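# Chapter 4: Laying Out a Drink Preparation Station

A preparation station is a surface on which the same few items are set out, used and cleared many times in one shift. Its layout decides how far each item travels and how often two tasks compete for the same spot. This chapter covers surface covering, zoning, and the placement of glassware, boards and bowls. Cleaning schedules are treated in Chapter 5.

## 4.1 Covering the surface

Kraft paper is a common temporary covering. It absorbs small spills, shows stains clearly, and can be replaced in one operation. Sheets should overlap by 40 mm at each seam. Creases under a stemmed glass reduce the contact area of the foot and should be smoothed before work begins.

## 4.2 Dividing the surface into zones

Tape lines laid lengthwise and crosswise produce a grid of panels. Each panel is assigned one function:

- cutting
- glass placement
- liquids
- waste

At the Fudgate training kitchen, 186 place settings were prepared on a gridded table during one December trial. Misplaced items fell to 21, and most of these were knives left outside the cutting zone.

## 4.3 Glassware and garnish

Stemmed glasses have a high center of mass and a narrow support. Place them clear of the board, and move them only when upright. Sliced citrus is kept stacked at one end of the board, away from the blade. Bowls holding liquid go at the far end of the table, where hands pass least often.

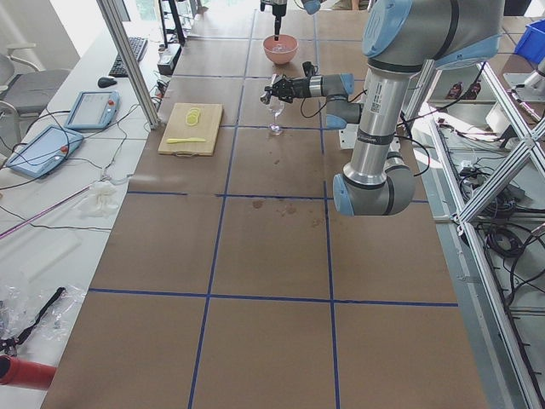

**Figure 4.1** Gridded worktable with wine glass, cutting board with lemon slices, and pink bowl.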